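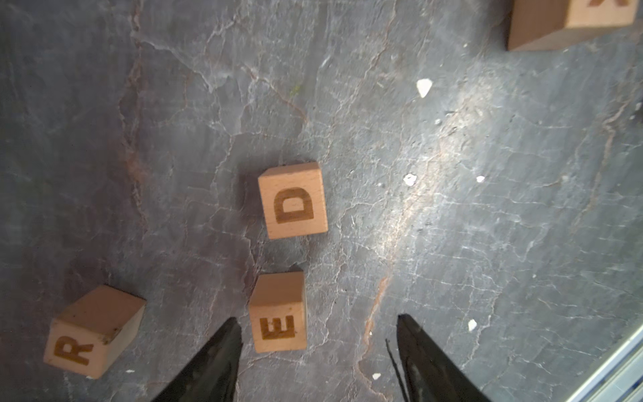

Clemness est une petite école de langues. Nous enseignons le français aux adultes et aux adolescents qui arrivent dans la région, et nous enseignons aussi quelques autres langues aux personnes d'ici qui désirent partir, ou simplement comprendre leurs voisins. L'école se trouve à Fallby, au premier étage d'un ancien magasin de tissus, et elle occupe aujourd'hui 536 mètres carrés si l'on compte le couloir et la salle des manteaux. Dans les cours pour débutants, nous travaillons beaucoup avec les mains, avant le cahier et avant l'écran. Des petits cubes en bois clair, avec une seule majuscule brun foncé sur une face, un D, un E, suffisent pour une première leçon de lecture. L'élève prend la lettre, il la tourne, il la pose à côté d'une autre, et il dit le son à voix haute. Pour une personne qui a appris à lire dans un autre alphabet, ou qui n'a jamais eu la chance d'apprendre, ce geste est plus facile que de tenir un stylo pendant une heure.

D'où nous venons

L'école a commencé par un seul cours du soir, dans une salle prêtée derrière la bibliothèque. Il y avait 13 élèves et un tableau qui ne tenait pas bien au mur. Les fondateurs étaient eux-mêmes des personnes qui avaient appris le français à l'âge adulte, et c'est encore le cas de la plupart de nos enseignants. Nous connaissons donc les difficultés de l'intérieur : le téléphone qui sonne et que l'on n'ose pas décrocher, la lettre de l'administration que l'on relit quatre fois, la réunion des parents où l'on sourit sans comprendre.

Le premier hiver, les cours étaient gratuits et le chauffage aussi, grâce à la bibliothèque. Ensuite il a fallu trouver un loyer, des assurances, une photocopieuse. Nous avons déménagé deux fois avant d'arriver dans les locaux actuels. Le magasin de tissus avait laissé de longues tables de coupe très solides, et nous les avons gardées. Elles sont un peu hautes pour écrire assis, mais elles sont parfaites pour les ateliers où l'on reste debout.

Ce que nous enseignons

Le français occupe la plus grande partie de l'emploi du temps. Les cours vont du niveau tout débutant jusqu'à la préparation des examens officiels, et les groupes restent petits. Nous avons cinq niveaux. Entre le deuxième et le troisième, beaucoup d'élèves se découragent, parce que les progrès se voient moins bien qu'au début, et nous avons ajouté à cet endroit un cours intermédiaire de conversation qui ne comporte pas de test à la fin.

Nous proposons également :

Un atelier de lecture et d'écriture pour les adultes qui ont été peu scolarisés. Il a lieu le matin, pendant que les enfants sont à l'école.

Un cours de vietnamien, lancé avec l'aide de la maison Trịnh, une librairie et salon de thé de notre rue. Le cours se passe dans l'arrière-salle de la librairie et les élèves achètent leurs manuels sur place s'ils le souhaitent.

Un cours d'écriture professionnelle : le courriel, le compte rendu, la lettre de motivation, le formulaire. Les exemples sont apportés par les élèves, avec les noms effacés.

Un groupe pour adolescents, avec aide aux devoirs. On y parle français, mais on a le droit de chercher un mot dans sa langue.

Notre manière de travailler

Nous ne suivons pas une seule méthode. Les enseignants choisissent un manuel commun pour chaque niveau, et ils le complètent avec ce qui arrive dans la vie des élèves. Si trois personnes du même groupe cherchent un logement, la leçon de la semaine parlera de logement, même si le manuel prévoit les vacances à la mer. La grammaire est expliquée, clairement et avec son vrai nom. Certaines écoles préfèrent l'éviter au début. Notre expérience est que les adultes aiment savoir pourquoi un mot change de forme, et qu'ils le retiennent mieux après.

Les erreurs sont corrigées, mais pas toutes et pas tout le temps. Pendant une conversation, l'enseignant prend des notes et il y revient à la fin. Pour la prononciation, nous faisons souvent des enregistrements que l'élève écoute seul chez lui - il peut ensuite les effacer, ils ne sont pas gardés par l'école.

Nous demandons une présence régulière. Nous savons que les horaires de travail changent et que les enfants tombent malades, et un message au secrétariat suffit. Après plusieurs absences sans nouvelles, nous téléphonons.

L'école à Galdale

Depuis quelques années, nous avons une deuxième adresse à Galdale, dans la vallée. Elle est plus petite, avec deux salles et une cuisine. Beaucoup de personnes qui travaillent dans les serres et dans les hôtels habitent là-bas, et le dernier bus pour Fallby part trop tôt pour suivre un cours du soir. Les cours à Galdale commencent donc à 19 heures, quand les équipes de jour ont terminé. Le programme est le même dans les deux lieux et il est possible de passer de l'un à l'autre pendant l'année.

En août, l'école de Fallby est fermée, mais Galdale reste ouverte pour un stage intensif de trois semaines. C'est souvent le moment où les saisonniers ont le plus besoin de parler et le moins de temps pour apprendre, alors les leçons sont courtes et très pratiques.

Les inscriptions et les prix

Depuis le premier cours, plus de 700 élèves sont passés par nos salles. On peut s'inscrire à tout moment de l'année, sauf pour les préparations aux examens, qui commencent à date fixe. Avant l'inscription, nous recevons chaque personne pour un entretien et un petit test de niveau. Le test n'a pas de note. Il est possible de venir accompagné, par un ami ou par un membre de la famille, si l'on ne se sent pas à l'aise en français.

Le prix dépend du revenu et le paiement peut être fait en plusieurs fois. L'atelier de lecture et d'écriture est gratuit. Les manuels sont prêtés contre une caution, que nous rendons en fin d'année si le livre revient sans réponses écrites au stylo (le crayon est accepté, et une gomme se trouve au secrétariat).

Nous rendre visite

Le secrétariat de Fallby est ouvert le matin à partir de 9 heures et l'après-midi jusqu'à 18 heures. L'entrée se fait par la cour, la porte sur la rue étant celle de l'ancien magasin. Il y a un ascenseur, mais il est étroit, et pour un fauteuil roulant large il vaut mieux nous prévenir : nous installons alors le cours au rez-de-chaussée. Les personnes qui désirent d'abord regarder peuvent assister à une leçon sans payer. Il faut seulement le demander la veille, pour que l'enseignant puisse prévenir le groupe.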